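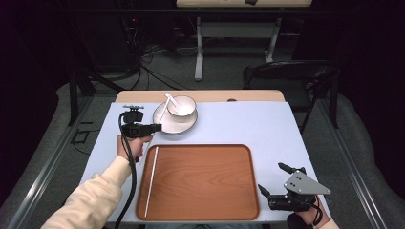 Mon 29 April

Tray day again. I know, I know, everybody upstairs thinks we spend our lives laying out crockery down here, and this month they're pretty much right.

Today's job was getting the bowl-and-plate clearing into a shape I'd be happy to hand over to Hakbridge. They run the canteen line we're doing this for, and what they want at the end is an arm at the return counter that takes the small stuff off the tray before a person ever touches it. Plates they're relaxed about. It's the bowls with a spoon still in them, and anything long and thin, that slow their people down (and slow ours down too, my goodness).

Did 32 runs before lunch with the hand grippers, kept 16 of them. The rest I tossed myself, mostly for hesitating. You can feel it when you do it, you come in over the bowl, change your mind about the spoon, back off, come in again. Corentin Besnard says leave some of those in so the model sees a recovery. I say fine, but label them! Last time we mixed them in without labels and I lost a day and a half finding out why Marty was dithering over every single bowl like it was choosing a puppy.

Chopsticks are still the pain. If one is lying flat in the tray I have to come in almost level with my wrist turned out, and after ten minutes my right forearm is complaining. Switched hands for the afternoon and it was slower but much nicer. Note for whoever is on tomorrow: swap sides at the break, don't be a hero.

Had the call with the Hakbridge shift leads at two. Nine people work that counter across the day and I'd really like us to stop talking about them as a number on the Justent slide. Two of them were on the call and they were great. One asked straight out if this means fewer hours. The answer from their manager was no change through May and then "we'll see," and you could hear how that landed. I didn't have anything better to offer, which bothered me all afternoon.

The other one wanted to know who fixes it when it jams with a queue of 10 people holding trays. Good question! Right now that's them, and it isn't in anybody's job description or anybody's pay. I've put it on the list for Dolta, who wrote the staffing plan and should have an opinion.

She also told me they stack by feel. They don't look at the bowls at all, they're watching the queue and chatting. I'd been staring at my hands all morning like I was defusing something. So tomorrow I want to try a batch at their pace, talking while I do it, and see if the motions come out smoother.

To do:
Relabel the hesitation runs from this morning
Ask Corentin which recoveries he wants kept
Try a heavier spoon
Call the shift leads back about the jam question, even if Dolta hasn't answered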